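Handout 4: Notes for the open day at the Bollorham laboratory
Module: Introduction to Robot Manipulation
Prepared by Shiuli Navaratnam. Visit date: July 21, 2025

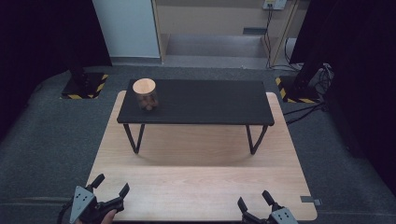

Figure 1. Demonstration station with two hand-held grippers, low black table and lidded glass jar.

1. Purpose of the visit

The visit supports the second half of the module, in which we deal with two-armed tasks and with learning from human demonstration. Students should have read Handout 3 before arriving. The laboratory will be open to the general public on the same day, so the floor will be busier than in a normal teaching session. Our group has the demonstration station for 90 minutes. Berenice Zavala will run the session and will take questions after each block.

2. The station

The work surface is a large board of pale wood laid on the carpet. On it stands a low table with a matte black top. A black post on a hazard-striped base stands to either side, further back. Treat the line between the two posts as the rear limit of the work area. Visitors remain on the near side of the board at all times.

Several cables cross the carpet on the right-hand side. Approach from the left and keep bags off the floor.

3. The grippers

Each gripper is held in one hand by a person and has two fingers. A hand-held gripper lets the operator move freely while limiting contact with the object to the same kind of fingers that a robot arm would carry. This narrows the difference between the human recording and the later robot motion. It does not remove it. The arm has joint limits and a fixed base, and a person can lean, turn the wrist quickly or shift their weight without noticing.

Terms used in the session:

Aperture: the distance between the inner faces of the two fingertips.
Approach: the part of the motion before first contact.
Grasp: contact by both fingers with enough force to hold the object.
Regrasp: release followed by a second grasp on the same object.
Episode: one complete recording, from the start position to the end position.

4. The jar task

The object is a clear glass jar with a light wooden lid. It stands near the left end of the table, with a small quantity of brown, rounded items in the bottom. The task is stated as follows: steady the jar with the left gripper, lift off the lid with the right, place the lid on the table, pause, replace the lid, and withdraw both grippers to the start position.

Points to note while watching:

(a) The two hands have different roles. The left hand holds position and the right hand moves. Many beginners move both at once, and the jar rotates.

(b) Glass is a poor surface for vision methods that depend on texture. Reflections change with the viewing angle, and the contents may be easier to locate than the wall of the jar. The lid is opaque and pale against a dark table top, and so offers better contrast.

(c) A round lid has no preferred grasp direction when seen from above. The operator has to choose one. If operators choose differently from episode to episode, the recorded data contain several valid answers to the same question, and a model that averages them may give an answer that is not valid at all. We return to this in Lecture 9.

(d) The position of the jar limits the choice. With the jar at the left, the right gripper must reach across the table. Note what happens to the angle of the wrist.

5. Order of the session

First block: Berenice Zavala performs the task and talks through the grasp positions.
Second block: students work in pairs, one operating and one keeping the log. Each pair records 15 episodes, then changes over.
Third block: replay of selected episodes using the Brillia viewer, with discussion.

The start position for every episode is with both grippers open, near the front of the board, fingertips towards the table. An episode which begins elsewhere is to be marked as rejected in the log and repeated. Rejected episodes are kept – do not delete them.

6. What to write in the log

Episode number, operator initials, outcome (complete, partial, rejected) and one line of comment. Comments such as "bad grasp" are of little use in the report. State which gripper, at which stage, and what the object did. The January group recorded 200 episodes and left the comment field blank in 28 of them, which made their failure analysis harder than it needed to be.

7. Questions for the report

Explain why a wide aperture during the approach is helpful for the jar but may be unhelpful for the lid.

Suggest one change to the position of the jar that would shorten the path of the right gripper, and state what effect it would have on the left.

Discuss whether the pause after the lid is put down should form part of the episode. Refer to at least two entries from your own log.

Reports go to Shiuli Navaratnam through the module page. Log sheets must be attached as recorded, including crossings-out.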